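July 7, 2019

Candwood letters, transcription, box 3.

Started on the second bundle this morning. Sota had left the folders in the order they came from Cluvham and I have kept that order, even where the dates jump. Folder 6 is mostly drafts of the long river poem. The first page has the title struck out and "Ccori" written over it in pencil, a word that comes up again in the notebook from the January trip. Kátia thinks it is the name of a house. I have put it in the index as a place with a question mark.

Page 123 of the typescript doesn't match the printed book. The printed version drops two lines after "the ferry bell" and changes "salt" to "silt" further down. Could be a typesetter's slip, could be her own change at proof. We don't have the proofs. Hatsue is going to write to Sutmont and ask if they kept any. Until then I am giving the typescript reading in the main text and the printed one in the note.

Her handwriting gets harder from the middle of the bundle on. The "r" and "v" are nearly the same, and she stops crossing her t's. I made a sheet of sample letters from the pages we are sure of and pinned it over the desk. Please add to it but don't take it down.

Aqeel read three of the letters aloud this afternoon while I checked my copy against his reading. Quicker than checking alone, and he caught a skipped line in the second one. We should do the rest this way.

Noboru asked about the ink. The greenish ink is only on the later corrections, so it may help with dating. He wants to try mixing a match for the display panel. Not urgent.
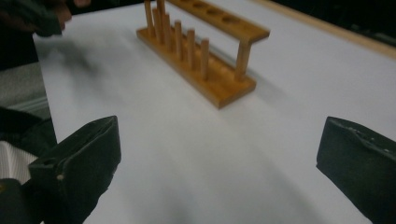
Drying rack, wood, upright pegs.

To do:
Finish folder 6, last four letters.
Ask Kátia for her notes on the January notebook.
Check the reading list. The draft has 50 minutes of poems and the slot is shorter than that. Cut the two translations first.
New pencils, 2B. No pens at the desk, including mine.

Left off at the letter beginning "Dear M., the roof again." Second sheet is out of place, look in folder 3.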